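Section 5: Setting Up Your Cuesta Countertop Water Filter
Last updated: August

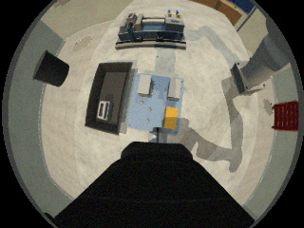

Welcome back, and thank you for sticking with us through the unpacking section! By now the filter housing, the spout, the two lengths of hose and the little bag of washers should be laid out somewhere with good light. Give yourself the better part of a morning for what follows. Most people finish much sooner, but it's a nicer job when you aren't watching the clock, and the cartridge needs a good long flush at the end anyway.

Before you begin

Check that your kitchen faucet has a removable aerator (the small screen at the tip). If yours is a pull-down sprayer, the Cuesta won't fit it, and you'll want the under-sink Elent kit, covered in its own booklet.

CAUTION: Use cold water only. Water hotter than 38°C (100°F) can damage the cartridge, and a damaged cartridge has to be thrown out, even if it looks perfectly fine.

Attaching the diverter

1. Close the drain or lay a dish towel over it. Washers are small and drains are hungry.

2. Unscrew the aerator by turning it counterclockwise as you look up at it from below. If it's stuck, wrap it in a damp cloth and try again with pliers, gently – the finish scratches easily.

3. Rinse any grit out of the faucet tip by running the cold water for a moment, then dry the threads.

4. Put the flat black washer inside the top of the diverter and thread the diverter on by hand. Threads on the inside of your faucet need the brass adapter first.

5. Snug it up by hand and stop there. Please don't use pliers at this stage, tempting as it is.

NOTE: A slow drip at the diverter nearly always means the washer is sitting crooked. Take it off, press the washer flat with your fingertip and start the threads over.

Fitting the cartridge

6. Take the Maltadel cartridge out of its wrapper and peel the paper seal from both ends. There are 2 seals, and the bottom one is easy to miss because it's nearly the same color as the plastic.

7. Wet the rubber ring with a few drops of water. Skip the cooking oil and petroleum jelly, both of which make the ring swell.

8. Lower the cartridge into the housing with the arrow pointing up, and give it a quarter turn clockwise until it clicks.

9. Screw the lid on until the two raised marks line up.

10. Push the white hose into the port marked IN, and the other end into the side of the diverter. The clear hose goes from OUT to the spout. Tug each one lightly to be sure it has seated.

Flushing

11. Open the cold tap slowly with the diverter set to FILTER. The first water will look gray, even a bit sooty. It's only carbon dust, and it's fine for the houseplants.

12. Let it run for 5 minutes, turn it off, let it rest while you have your coffee, and then run it again until the water is completely clear.

13. Wipe all the joints with a dry paper towel and look for damp spots an hour later.

CAUTION: Don't leave the house during the first flush. If a hose wasn't pushed all the way in, this is when it will let you know.

Looking after the cartridge

A cartridge is good for 1000 liters. For a household that fills a pitcher or two a day and cooks most evenings, that works out to somewhere near six months, though hard water will shorten it. Write the month you installed it on the sticker inside the lid. Heloísa Brito on our help desk keeps a pencil tied to hers with string, and we've all started doing it.

If the flow slows down well before then, clean the diverter screen first. Natanael Quintana has put together a short sheet on hard-water areas – call and we'll happily mail you a copy.

When you're ready, turn to Section 6 for cleaning the housing and storing the filter while you're away.

3 comments | 12 shares

Pukis Home Water | Contact us | © Pukis, all rights reserved | Back to top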